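Vitale > Housekeeping > Inspections > Cloths and Towels

Cloth and Towel Inspection Checklist, with Comments
Horance building, linen and cleaning supplies
Round: March
Stock on the list: 414 cloths, all types

Mark each line OK, FIX or N/A. Comments go under the line they belong to. Anything marked FIX gets looked at again on the next round.

1. STORAGE

1.1 Shelves dry, no cloths touching the wall. OK

1.2 Clean and used cloths kept in separate bins with lids. FIX
The lid on the used bin in room 188 does not close. The hinge pin is missing. The bin can stay in use until a new one comes, but keep it away from the clean shelf.

1.3 Nothing stored within reach of the water heater. OK

1.4 Oily cloths in the metal can, can closed. OK
Can was closed both times I went by. It was more than half full the second time. Empty it at the end of each shift even if there are only a few cloths in it.

2. MICROFIBER TOWELS, GRAY

2.1 Loops intact on both faces. OK
Open the towel all the way and check one face, then turn it. A towel that is checked folded has only been checked on the outside.

2.2 Edges and stitching sound, no loose thread long enough to catch. OK
Run the edge between finger and thumb. The stitching is paler than the cloth and easy to follow, so this takes very little time.
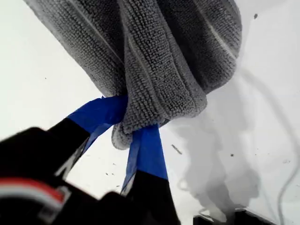
2.3 No grit, metal shavings or glass in the pile. FIX
Two towels from the Wulell workshop had shavings in them. Both were thrown out. Towels used at the workshop bench should not come back into the general stock at all — they scratch whatever they are used on next, and they can cut a hand. The workshop needs its own bin. I asked for this last time too.

2.4 Washed without fabric softener. OK
The new wash sheet is posted over the machine. The old one, which still listed softener, is gone.

2.5 Fully dry before folding. FIX
Three towels in the middle of the stack in room 639 were damp and had started to smell. Rewash them. Leave the others on the rack overnight before they go back on the shelf.

2.6 Folded lengthwise in layers, stacked no higher than the shelf lip. OK
Folding is better than last round. A little fuzz at the edges is normal wear and is not a reason to discard. Discard when the stitching has come away or the loops are flat.
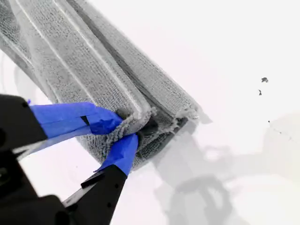 Inspected and written up by Ettore Mazza
Housekeeping, Vitale

3. OTHER CLOTHS

3.1 Cotton floor cloths free of holes. OK

3.2 Kitchen cloths kept out of the restroom carts. FIX
One kitchen cloth was on the second floor cart. Removed and sent to the wash. Check the cart before it leaves the closet.

3.3 Disposable wipes in date, packs sealed. OK
The Poltirum wipes are down to 5 packs. Reorder.

4. SAFETY AT THE WASH AREA

4.1 Floor dry, mat flat. FIX
The mat curls at the corner next to the dryer. It is a trip hazard. Turn it around for now, and replace it if the other end does the same.

4.2 Lint screen clean. OK

4.3 Gloves available in all sizes. FIX
No small. There were medium and large on the hook.

4.4 Detergent labeled, caps on. OK

4.5 Path to the exit clear. OK
A cart was parked partly across the door at 7:30 a.m. and had been moved by the time I came back. Marked OK, but carts belong in the closet.

5. CARRIED OVER

Bin lid, room 188. Separate bin for the Wulell workshop. Mat by the dryer. Small gloves. The damp towels from room 639 can be signed off by the shift lead once they have been rewashed and dried.

Contact Housekeeping | © Vitale | Back to top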